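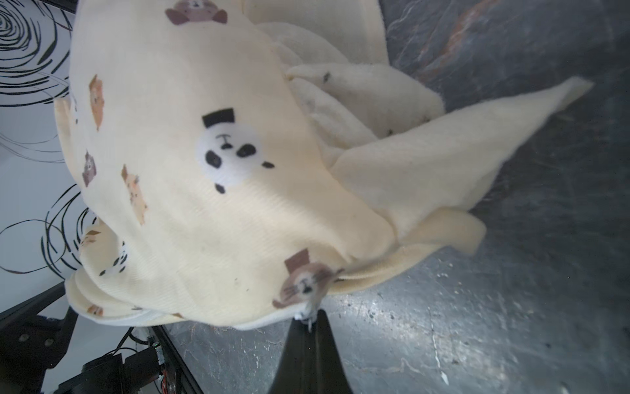

Slide 1. Wrist view, finger on the fabric below one of the printed faces.

Speaker notes, Heather Rankin, Flulliton
Collecting two-arm demonstrations on soft goods
2024-03-30

Start with the problem. Rigid parts have a pose. Fabric does not, or it has too many to write down. We dropped pose labels at Sunville and record joint positions, gripper width and camera streams only.

Task definition: pillow and its cover, two arms, operator drives both. An episode runs from the first arm motion to both grippers clear. Target is 600 episodes for this task. Mention that Quinlan asked for more and that the answer depends on the April training run.

Slide 2. Let them look, then go on. 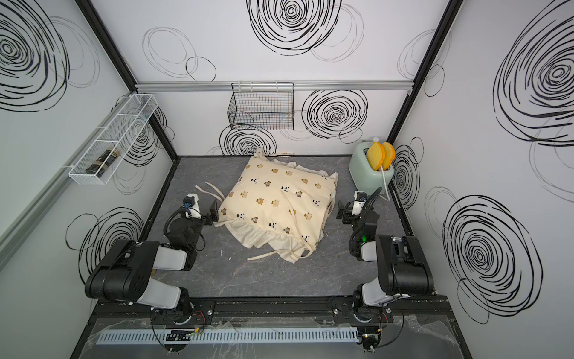 Start states are the part people skip. If the operator lays the ties out the same way each time, the policy learns the layout. Our protocol has 17 start states on a printed card, drawn at random before each episode. Operators do not get to redraw.

Background objects stay in for the full block - toaster, baskets, everything. They get moved between blocks, never inside one.

Failed grasps: keep them if the operator recovers, and tag the retry. Discard if a hand enters the cell. The Andari set threw out all retries, and the policy trained on it stalled after its first miss. Expect a question on this.
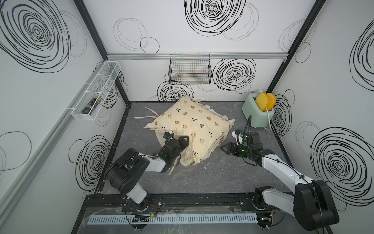
Slide 3. Fixed view. Left gripper on pillow and cover, right gripper open.

Point at the left gripper. It has the pillow edge and the cover together. From this view alone, a labeler cannot reliably tell a one-layer pinch from a two-layer pinch. Check the wrist stream before tagging.

Review: two people per episode, disagreements go to me. Skip the storage slide if short on time. Questions, then the handout with the tag list.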